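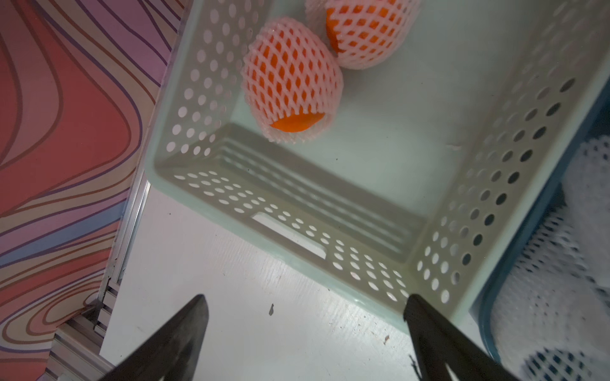 Music Room > Ask Melaniia > Instruments > How does an electric guitar work?

How does an electric guitar work?

By Melaniia Palamarchuk

229 shares

The first time I held an electric guitar I was nine, and I was so disappointed I nearly cried. It was my cousin's, a red Hirnetti with a scratch right across the front, and I'd been begging for a go on it all summer. I hung it round my neck, pulled my meanest rock star face and hit all six strings as hard as I could.

Plink.

It sounded like somebody flicking a rubber band in the next room! I thought I'd broken it. My cousin laughed so much he had to sit on the stairs. Then he pushed a cable into the guitar, pushed the other end into a box with a grille on the front, turned a knob and said, "Go on, again."

I did, and the dog left the house.

So what was going on? How can the same guitar be as quiet as a mouse one minute and frighten a dog the next? I've spent most of my life since then playing guitars, mending guitars and teaching people to play guitars, and this is still the question I get asked most at our Saturday club (27 children and a LOT of noise). Let's take it bit by bit.

First of all, what is a sound?

Put your fingers gently on the front of your throat and hum. Can you feel that buzzing? It's your voice making tiny, quick, back-and-forth movements. We call them vibrations.

When something vibrates it pushes on the air next to it. That bit of air pushes on the next bit, and so on, all the way across the room until it gets to somebody's ear. Inside the ear is a thin piece of skin called the eardrum, and it starts wobbling too. Your brain notices the wobbling and says, "Oh, humming!"

Every sound you've ever heard got to you like that, from thunder to somebody eating crisps behind you at the cinema.

A guitar string is very good at vibrating. It's stretched tight between two points, and when you pluck it, it swings back and forth so fast that it looks like a blur. The thickest string on a normally tuned guitar does this about 82 times every second. The thinnest one does it about 330 times every second! The faster it goes, the higher the note.

Why is the string so quiet?

A string has one big problem. It's thin. When it swings back and forth it slices through the air and hardly pushes any of it. Think of trying to fan yourself with a piece of spaghetti. You could wave it all day and you'd still be hot.

An acoustic guitar (the sort with a round hole in the front) gets over this with its body. The string shakes a little piece called the bridge, the bridge shakes the big thin wooden top, and the top is wide enough to push plenty of air. Now you're fanning yourself with a big piece of cardboard, and that works much better. The air inside the hollow body joins in as well and helps the low notes along.

My cousin's Hirnetti was a solid lump of wood. It had no hollow, no hole and no thin top. The strings could shake as much as they liked and that thick body hardly budged. So – plink.

Why would anyone build a guitar like that? I'll get to it, I promise, but we need some magnets first.

The clever bit: pickups

Look at the front of an electric guitar, underneath the strings, and you'll see one, two or three little bars or boxes. These are called pickups, and they are my favourite part of the whole thing.

Most pickups have two things in them. There's a magnet (or a row of small ones), and there's a very, very long piece of copper wire, thinner than a hair, wound round and round and round. It goes round thousands of times. The first one I ever unwound filled a biscuit tin and I never got it back together.

Electric guitar strings are made of metal, and it has to be the kind that magnets pull on. Steel is good, nickel is good. A nylon string, like the ones on a Spanish guitar, would do nothing at all.

When you pluck a steel string above a magnet, this happens:

1. The magnet makes the string a little bit magnetic too.
2. The string vibrates, and the magnetism around the pickup wobbles along with it.
3. That wobbling magnetism makes a tiny bit of electricity move in the copper wire, first one way and then the other.

The electricity wobbles in exactly the same rhythm as the string. If the string goes back and forth 82 times in a second, the electricity does too. It's as if the string has drawn a picture of itself in electricity!

A scientist called Michael Faraday worked out that moving magnets and wires could do this back in 1831, a hundred years before anybody was selling electric guitars. I like to imagine playing him something very loud.

Down the cable we go

The electricity leaves the pickup and goes past a couple of knobs. One is for volume, which lets more or less of the signal through. The other is for tone, and when you turn it down it takes away some of the high, bright, fizzy part of the sound. Then it all goes out of a socket, along the cable and into the box that scared the dog.

The box is called an amplifier, or an amp for short. To amplify something means to make it bigger.

The signal from a pickup is so small that it couldn't do very much by itself. The amp takes power from the plug in the wall and uses it to make a big, strong copy of the small, weak signal. My own amp is an elderly Rasley that smells of hot dust, and it weighs about the same as a seven-year-old. I know this because a seven-year-old once sat on one end of the see-saw while we tested it.

Last stop is the speaker, which is usually in the same box. A speaker is very nearly a pickup going backwards. It has a magnet and a coil of wire as well, and this time the coil is stuck to a big cone, often made of paper. The electricity goes into the coil, the magnet makes the coil jump backwards and forwards, and the cone jumps with it. The cone is wide, so it shoves lots of air. The air reaches your ears, and that's the end of the journey.

The whole trip takes a tiny fraction of a second. You pluck and you hear it straight away.
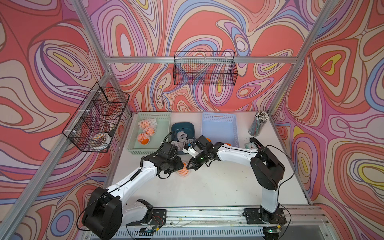

So why make the body solid?

I said I'd come back to this! In the early days, players in dance bands had a real problem. The drums were loud, the trumpets were very loud, and nobody could hear the poor guitarist. So people put pickups on hollow guitars and plugged them in, and that helped a great deal.

But when they turned the amp up high they got a horrible howl. The sound came out of the speaker, shook the hollow body, the body shook the strings, the pickup sent that to the amp, and the amp played it even louder, which shook the body even more. Round and round it went. We call it feedback, and you might have heard it in assembly when the head teacher walks too close to the speaker with the microphone. WHEEEEE!

A solid body is much harder to shake, so it doesn't howl nearly so easily. You can play louder before the trouble starts. (Later on, some rock guitarists decided they rather liked the howl and learned to do it on purpose. I'm one of them. Sorry, neighbours.)

It also means an electric guitar can be almost any shape. An acoustic needs a big roomy body to sound nice, but a solid one can look like a star or an arrow or a lightning bolt. I've played one shaped like a fish.

What makes it sound crunchy?

This is the sound you think of when you think of rock music, that thick, growly, fuzzy roar. It's called distortion.

Remember that the amp makes a bigger copy of the signal? If you ask it for a copy that's too big, it runs out of room. Imagine drawing a row of tall, rounded hills on a piece of paper, and the paper isn't tall enough, so all the tops come out flat. The amp flattens the tops of the signal in the same way, and your ears hear those flat tops as extra buzz and crunch.

To begin with this was thought of as a fault. Some players loved it so much that they poked holes in their speakers to get more! Please don't do that. These days you can buy a little box with a switch that you press with your foot, called a pedal, and it does the job without any stabbing. My friend Biljana Zupan plays in a band called Brustora and she owns so many pedals that there's hardly space on the stage for her feet.

Something to try at home

You don't need a guitar for this one. You need a rubber band, a ruler and a table with a door nearby.

Stretch the rubber band the long way round the ruler and slide a pencil under it at each end, so the band is lifted up. Hold the ruler in the air and pluck the band. Pretty feeble, isn't it?

Now press one end of the ruler firmly against the table top and pluck again. It should be louder, because the table is helping to push the air. Then try it against the door, a window sill, a cardboard box and an empty ice cream tub, and find out which one is the noisiest. Keep your face out of the way in case the band pings off.

You've made an acoustic guitar, more or less.

Questions I get asked a lot

Can you get a shock from the strings?
The electricity made by the pickups is far too small to feel. The amp is a different matter, as it's plugged into the wall, so never open one up, and keep drinks well away from it.

Does an electric guitar need batteries?
Most don't! The magnets and the moving strings do all the work. A few have a special kind of pickup that does need one.

Is it easier than an acoustic?
It's a bit kinder on your fingertips, as the strings are often thinner. You still have to practise. I checked.

Can I play it without annoying anyone?
Yes, lots of amps have a headphone socket (keep the volume low). Or leave it unplugged and enjoy the plink.

187 comments

Back to top | Contact Melaniia | © Melaniia Palamarchuk, Music Room. Please ask before copying.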